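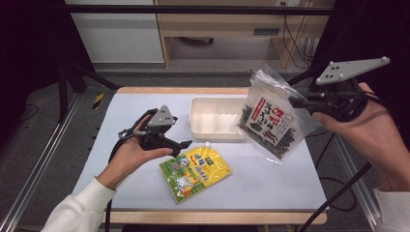

About the Magesa group

We are a small research group working on one question: when a robot learns a task from recordings of people doing it, how much of the result comes from the recordings, and how much comes from everything else the paper left out? We started asking because we kept failing to reproduce other people's numbers. Then we failed to reproduce our own, and it became a full-time job.

Magesa is run by Erasto Mrema and Mwanaisha Lema. Erasto came from measurement engineering and distrusts any figure that arrives without an error bar. Mwanaisha trained as a statistician and distrusts most of the error bars. There are 7 of us in all, counting two students who split their time between the lab and their coursework.

What we work on

Most of our work is with hand-held grippers. A person holds one in each hand and does an ordinary job at a table, such as picking up packaged groceries and putting them in a tray. The movement of each gripper is tracked with markers, and the recordings are used to train a policy that then runs on a pair of robot arms. The appeal is plain enough. People are quick, they don't need to be taught to steer an arm by remote control, and you can collect in an afternoon what used to take a week.

We like the method. We use it every day. We also think the claims made for it have run well ahead of the evidence, and that includes a couple of claims we made ourselves.

The usual argument goes like this. A person holding the gripper moves the way the robot's gripper will move, so the data should carry over. That is true of the jaws. It is much less true of the wrist behind them. A human wrist will tip a gripper palm-up without a second thought, and an arm asked to reach the same pose may run into a joint limit or the edge of the table. When we replayed our early recordings on the arms, a good share of them could not be followed from start to finish. We had already trained on them by then, and the policy had worked anyway, sort of, which bothered us more than a clean failure would have.

The Nemisia study

Nemisia was our attempt to find out what was going on. We recorded 1506 two-handed demonstrations of table tasks with soft and awkward packaging: pouches, thin plastic bags, things that sag or fold when you lift them by a corner. We picked soft goods on purpose. Rigid blocks flatter everybody's method.

We then trained the same policy on 6 versions of the data. One version kept everything. One dropped every demonstration the arms could not physically repeat. The others dropped the same number of demonstrations by different rules, including a version where they were thrown out at random.

What we expected was that cleaning out the impossible demonstrations would help a lot. We had half written the introduction on that basis. What we got was a small gain over keeping everything, and a gain nearly as large from the random version. On the bag tasks we could not tell the two apart.

There are a few ways to read that. Mwanaisha's reading is that our test was too small to separate them and we should say so and stop. Erasto thinks the demonstrations the arms can't follow still teach the policy where to put the jaws, even if they teach it nothing useful about how to get there. Both are written up. Neither is proven. We would ask anyone citing the study to cite the part where we say this.

How we test

Each policy is tested on objects and table layouts that were set before training began. The person resetting the table is not told which policy is running. A trial counts as a success only if the item ends up in the tray and has been let go. We had to add the second half of that rule after reading back our own notes and finding trials scored as wins with the bag still hanging from the jaws.

We report every trial, including the ones where something unrelated went wrong. Lost tracking is the most common. Markers get hidden behind a hand or the other gripper, and the recorded path jumps. Some groups remove those recordings quietly. We flag them and publish the results both ways. In one comparison, the order of the two best methods swapped depending on that choice, and we have not seen a good argument for which order is the right one.

We don't publish sped-up video. We also don't publish a video of a single good run unless the failed runs from the same session are posted next to it. It has cost us some attention. We can live with that.

Plusex and Flanen

Plusex is our set of tools for checking recordings before anyone trains on them. It looks for tracking jumps, unreachable poses and gripper readings that drift over a session. It will tell you that a recording is suspicious. It will not tell you whether removing it will help, and given the Nemisia results we'd be wary of any tool that says it can.

Flanen is newer and may not work. The idea is to warn the person holding the grippers, while they are recording, that they have moved into a pose the arms can't reach. Early users did slow down and adjust. They also began to move stiffly, as people do when something keeps beeping at them, and we don't yet know if stiff and reachable data is better than natural and partly unreachable data. The current plan is to record up to 17 people with and without the warning and compare. If the answer is that it makes no difference, the write-up will have that in the title.

Working with us

We take on a few outside replications each year. Send us the paper, the data and the settings you really used. We agree on the test plan in writing first, and the result is published whichever way it goes. Several groups have dropped out at that last condition, so please read it before you write.

We don't do product endorsements, and we don't produce demo footage for investor decks.

Students looking for a placement should write to Mwanaisha in January. Tell her about a published result you don't believe and how you would check it. One page is plenty. Grades are not needed.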